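Nov 22, 2021

Started on the toy bins after lunch. The two gray ones are up on the tables now, one behind the other. 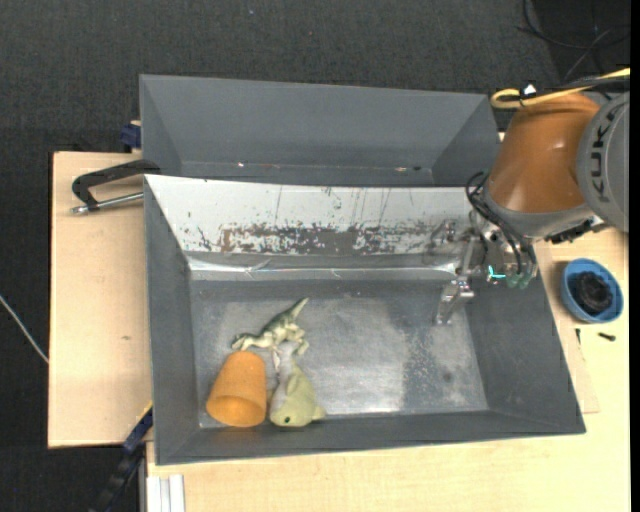
Naa Tetteh thought I should throw both bins out and buy new ones while I was at it, seeing how scratched they are. She said the plastic tubs at Plandow come with lids and stack properly. I told her lids are the reason the last lot never got put away. The kids will drop a thing into an open bin. They won't lift a lid, drop it in and put the lid back.

So the bins stay. The back panel on the front one is the worst of it, all scraped along the lower half, and the bottom is scuffed too. I had a go at the panel with a sponge and dish soap and then with baking soda. The specks came off, the scrapes didn't. Fine. They hold toys.

Three things in the front bin so far: the orange cup, the dinosaur and the yellow-green plush with the little fin. Those are the ones that get asked for by name, so they go in first and everything else has to earn its way in. The cup isn't much of a toy but it goes in the bath and to the sandbox and once to church, and I'm not having that argument again. The dinosaur needs a wipe between the legs where the dirt sits. The plush can go through the wash on Saturday in a pillowcase.

The back bin will be for blocks and the train track. I haven't found all the track. There were 76 pieces on the list inside the box lid when I checked in September and I stopped at 4 short, then found one in my coat.

Nkrumah Kyei called at half past three about the shelf. He can cut it to 80 centimeters if I want it to clear the radiator, otherwise it has to go on the other wall. I said 80. He is bringing it over later in the week, and the brackets with it – he has spare ones from the Muñoz kitchen job that should take the weight. I need to move the coat hooks before then.

Bag for the thrift store is by the door. Mostly puzzles with pieces gone, which I suppose they may not take, and the farm set. Tilla cried over the farm set last time and hasn't looked at it since. I'll leave the bag there overnight in case.

Leftover rice and beans for supper. Both bins need to be off the tables before breakfast. Bed at 1030, too late again.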